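Taking apart a desktop computer for spares
Marek Baláž, 19/12/2019

This page covers the dismantling of an ordinary tower PC where the aim is to keep the working parts and dispose of the rest. It does not cover laptops or all-in-one machines, which come apart in a different way. The order given below suits most towers. Small cases, such as the Cuder slimline range, may need the drive cage taken out before the power supply can be reached.

Before starting

Run the machine once if it will start. Note the processor, the amount of memory and the drive models from the BIOS screens, and write them on a piece of card. The card stays with the parts. Labels on the parts themselves are often on the underside or behind a heatsink, and it is far quicker to read them off the screen.

Copy any files worth keeping and sign out of any software tied to the machine. Some programs allow only a fixed number of installations and will count this one for good unless it is released. If the machine does not start, leave the files until the drive is out and can be read from another computer.

Tools

A Phillips No. 2 screwdriver does nearly everything. A smaller one is needed for some drive brackets. Also useful are long-nosed pliers, side cutters for cable ties, a soft paintbrush, and a shallow tray for screws. An anti-static wrist strap should be clipped to bare metal on the case, clear of paint.

Power down and open

1. Shut down, switch off at the wall and remove the mains lead.

2. Hold in the front power button for five seconds. This drains most of what is left in the standby circuit. A fan may twitch.

3. Leave the machine for 30 minutes before touching the inside. Capacitors in the supply hold a charge for some time, but they are inside a closed metal housing and that housing is not opened at any stage of this job.

4. Take off the side panel. On most towers it is the left one as seen from the front. Undo the screws at the back edge, slide the panel backwards and lift it away.

5. Brush out loose dust, outdoors if possible. Hold the fan blades still while brushing. A fan spun by hand or by compressed air can wear its bearing.

Take a photograph of the inside from straight on and another of the front panel connectors. The small leads for the power switch, reset switch and lights are seldom marked clearly on the board.

Cards and memory

Remove the graphics card first. Disconnect any power lead to it, undo the screw at the bracket, and press down the catch at the end of the slot. The card should then lift straight up. If it will not move, the catch is still engaged. Do not rock the card from side to side, as this can crack the slot.

Memory is released by pushing the end clips outwards. Some boards have a clip at one end only, and the module then has to be tilted slightly at that end before it comes free. Hold modules by the edges. Put them in anti-static bags at once. Ordinary polythene bags are not suitable.

Drives

Unplug the data lead and the power lead from each drive. SATA plugs have a thin plastic tongue which snaps if the plug is levered, so pull in line with the drive. Take out the side screws and slide the drive out. Hard drive screws and optical drive screws usually have different threads. Keep them apart and tape each set to its own drive.

A hard drive that is to leave the house should be wiped, or destroyed if it cannot be read. Deleting the files is not sufficient. A full overwrite of a 1,000 GB drive is best left to run overnight. Solid state drives should be cleared with the maker's own secure erase tool.

Power supply

The supply is joined to the board by a wide main plug and a smaller plug near the processor. Both have a latch. Squeeze the latch fully before pulling, and hold the board down with the other hand close to the socket. The main plug can be very stiff on boards that have never been apart.

Cut the cable ties one at a time, with the points of the cutters facing away from the wires. Feed each lead back through the case to the supply before undoing the screws at the rear. Support the unit with one hand while the last screw comes out, particularly where it is mounted at the top of the case.

On the usual ATX wiring, red carries 5 V, yellow carries 12 V, orange carries 3.3 V and black is ground. Newer supplies may have all-black leads, in which case the position in the plug is the only guide. Leads from modular supplies must be kept with the unit they came from. The sockets on the supply side are not standard, even between models of the same make, and a wrong lead can destroy a drive.

Board and processor

Disconnect the front panel leads and case fans. Undo the board screws and lift the board out by its edges, moving it forward first to clear the rear ports. Unless the processor is wanted separately, leave it in its socket with the cooler attached. If the cooler has to come off, warm the paste by running the machine beforehand, then twist gently. Pulling straight up can bring the processor out with it and bend the pins.

Remove the coin cell if the board is to be stored for over three years. Old cells can leak.

Storage

Pack boards and cards flat, in anti-static bags, with nothing on top. I use Hinds tie-on tags, as adhesive labels leave a residue and tend to fall off in a cold shed. Write the part, the date it was removed and whether it was working at the time. Parts not tested should be marked as such.

Power supplies and loose leads are less delicate and can share a divided carton. Coil each harness without sharp bends and lay it over the unit it belongs to. Keep the carton off a concrete floor.

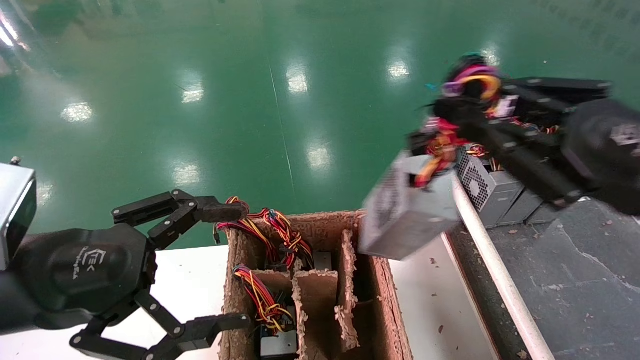 Whatever is left goes as electrical waste. The Pornton site takes complete cases and bare metal, but has no skip for circuit boards. Those go to Endham, where the opening hours are extended from April. Coin cells should be taken out and put in the battery bin at either site.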